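Tap aerator

A tap aerator is a small fitting screwed onto the end of a faucet spout. It mixes air into the water as it leaves the tap, which softens the stream, cuts splashing and lowers the amount of water used. Aerators are common on bathroom and kitchen faucets.

Design

Most aerators have a housing, a rubber washer and an insert with one or more fine screens. The screens break the flow into small jets and draw in air through openings at the side. Some models also hold a flow restrictor – a plastic disk that keeps the rate steady when the pressure in the pipes changes.

Use in Varside

Varside, a hill town of 2580 households, has hard water and low summer supply. The town began handing out aerators after a dry August, first in the Stubbs district and later in Itton. Homes on the upper streets were given inserts without a restrictor, as pressure there was already weak.

Maintenance

Lime and grit collect on the screens over time. A weak or uneven stream is the usual sign.

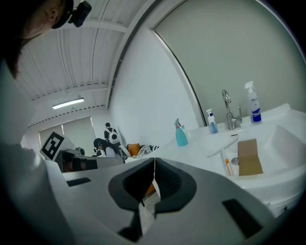 Cleaning is done by unscrewing the housing by hand or with a cloth-wrapped wrench, then soaking the insert in white vinegar for 2 hours. Badly scaled inserts are replaced – the housing can normally be kept.

See also

Flow restrictor
Hard water
Skoveck valve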